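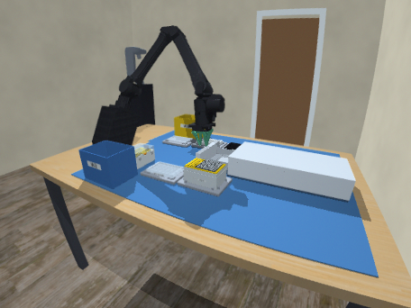

The simulated layout of the sample prep bench at Flirkex, with the arm over the rear microplate. Rendering: Flirkex

Flirkex robot bench back in service after layout rebuild

FLORKAVHAM, 11 November 2020 — Flirkex has put its sample preparation robot back to work after a stop of 22 days, the testing company said. The arm was taken out of service in October when it began setting microplates down slightly out of position.

The cell is a single black robot arm working over a table, with plates, pipette tips and benchtop instruments set out on a blue mat. Flirkex uses it to move plates between stations ahead of water testing. The company kept its orders going by hand during the stop and added an evening shift to do it.

Gilberto Benavides, who looks after automation at the Florkavham site, said the fault was in the table layout and not in the arm. The mat had been lifted for cleaning and put back a few millimeters off. Most of the taught positions still worked. The position at the back of the table did not, and plates there were being let go before they were fully down.

"We spent two days checking the wrist before anyone put a ruler on the mat," Benavides said. "The joints were fine. The fingers were fine. Everything on the table had moved together, so it looked right when you stood in front of it."

The first repair was to move the mat back and teach the rear plate position again. That held for one shift. A second check showed that the tip rack holder had also shifted, this time on its own, and the crew decided to rebuild the layout from the start.

The rebuild was done in simulation first. Tóth, the contractor that installed the cell, made a new model of the room and table in Allent, the planning software Flirkex already had a license for. Each item was placed in the model, and the arm was run through the daily program against it. The run covers 2559 moves, counting every pickup, transfer and return to the waiting position.

The model uses the current set of fingers, which are translucent green. The old model still had the earlier set, and those are shorter. Benavides said that difference explained some close passes over the tip rack that operators had reported over the summer and that never showed up on screen.

Two changes came out of the simulated runs. The tip rack holder now sits on a base plate at the center front of the mat, where an operator can change the rack without reaching under the wrist. The compact instrument was moved in behind it. The large white instrument stayed on the right side of the table, set on a diagonal. An earlier plan had it square to the table edge, but the arm had to swing its elbow wide to clear one corner, and the program slowed down at that point every time.

The storage box went to the left front, with the clear container next to it. The arm does not use the box. It was added to the model anyway, Benavides said, so that its place on the mat is fixed like everything else.

Setup on the real table took three days. The crew marked the mat at each corner, fastened the base plate through it and taught every position again with an empty plate in the fingers. Speed was held at 25 percent for the first full run and brought up in steps. The cell then had to finish 100 plate transfers in a row with no operator touching it before it was released. It failed once, when a plate lid stuck, and the count was started over.

Flirkex has also changed how the bench is looked after. The mat is now wiped in place and is lifted only when someone from the automation crew is there. At the start of each shift the operator runs a short check in which the arm goes to the front plate position, then the rear one, and stops just above each. The operator compares the gap under the fingers with a metal gauge kept at the bench. If either gap is out, the program stays locked until the position has been taught again.

A longer check is due every 56 days. It covers the bolts at the base column, the finger screws, the cable run and a comparison of all taught positions with the numbers stored in the model. Any difference greater than half a millimeter has to be written up.

Finger wear is being tracked for the first time. The tips are looked at under a hand lens for cracks and flat spots, and a spare set is kept at the site. Swapping the set takes a few minutes, Benavides said, but the positions have to be checked afterward, so the job is planned for the end of a shift.

The model itself now has an owner. Under the old setup, changes on the table were supposed to be sent to Tóth for updating, and several were not. Flirkex staff will make the edits themselves from now on, with Tóth reviewing the file twice a year.

"If you move the tip rack, you move it in the model the same day," Benavides said. "It's a line on the shift sheet now."

Flirkex did not give a cost for the stop or the rebuild. A second bench at the site, used for storage and labeling, will be modeled the same way this winter. Its arm will keep running while that is done, and the new positions will be loaded during the year-end shutdown.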